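Handout 4: Sorting and setting out the kitchen corner
Early Childhood Learning Environments, practical unit
Instructor: Audrey-Anne Marchand
Updated 10 October 2019

Read this before the practical. Bring it with you, since the worksheet uses the same headings.

1. What belongs in a kitchen corner

A kitchen corner is a small set of things that children can use to act out cooking, serving and cleaning up. For this unit we divide the contents into four groups:

Food: single items such as fruit, vegetables, eggs, bread.
Packaged food: bottles, boxes, jars and cans, or toy versions of them.
Tableware: plates, cups, bowls, trays.
Cooking equipment: pans, spatulas, toaster ovens, anything with a door or a knob.

Some items fit two groups. A tray can be tableware if it carries food to a person and cooking equipment if it goes in the oven. Pick one group, write it on your inventory sheet and stay with it. Last April two groups spent most of the session arguing over the tray and did not finish.

2. Setting out the table

Work on a plain, light-colored surface if you have one. Put the large things down first. The toaster oven goes to one side with its door facing the middle of the table, and the pan goes on the opposite side. A plate and a cup go toward the back. Leave the middle for whatever is being sorted or served.

Small food items go down last. Spread them out so that each one can be picked up without moving something else. An orange slice lying flat is easy to see and easy to miss with your fingers, so give it some room. Round items roll and should not be placed near an edge.

Lay the spatula across the pan. Students often put it in the tray with the food, and then it gets listed with the tableware. 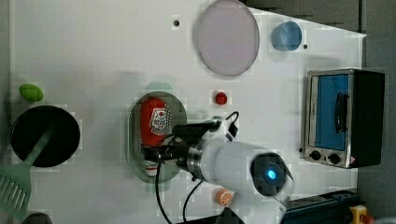
Next, decide what the tray is for. In the standard exercise it holds one packaged item at a time. The child (or the student playing the child) takes the item out, names it, says where it would be kept at home, and returns it. Bottles may stand or lie down. A tall bottle laid in a shallow tray is less likely to get knocked over, but its label may end up facing the wrong way. Check this before you begin.

3. Soft and hard items

Play food is sold in wood, hard plastic, felt and plush. A corner that mixes soft and hard items gives children more to talk about than one bought as a single matching set. Yavuz Bilgin will bring two boxes to class, one from Cloketti and one from Givdale, so you can handle both kinds.

Points to note on your sheet for each soft item:

Does it hold its shape when squeezed?
Is there a narrow part that small hands can close around?
Is the label sewn on, printed or glued?
Are there loose threads or worn edges?
Can it be machine washed? (Look for the tag. If there is no tag, write "no tag.")

Sewn labels are usually the best choice for a busy room. Glued ones lift at the corners and get picked off.

4. Labels and early reading

Children recognize many food labels well before they can read the words on them. They go by color, outline and one or two pictures. A familiar label on a toy is therefore useful for print awareness – ask where the name is, where the picture is, and whether there are any numbers.

It is worth doing this with the item turned around as well. Hold it upside down and ask what is wrong. Younger children tend to turn the item itself. Some older ones will tilt their heads instead. Record which they do and do not correct them.

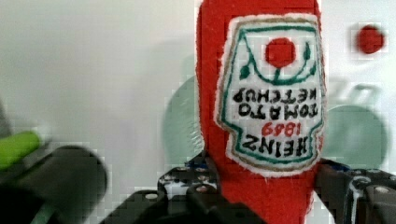

Fig. 2. Plush ketchup bottle held upside down. The name, the picture and the year 1869 are all embroidered on the label.

For the worksheet, choose one packaged item and write down everything printed or stitched on it, in order from top to bottom when it is the right way up. Then write three questions you could ask a four-year-old about it. Avoid questions that can be answered with yes or no.

5. Putting away

Packaged food and loose food go in separate bins. Tableware is stacked. The pan and spatula are stored together. Close the toaster oven door and look inside first, because small items get left there every year.

Inventory sheets go in the folder by the door. Room 111 has to be clear before the next class comes in.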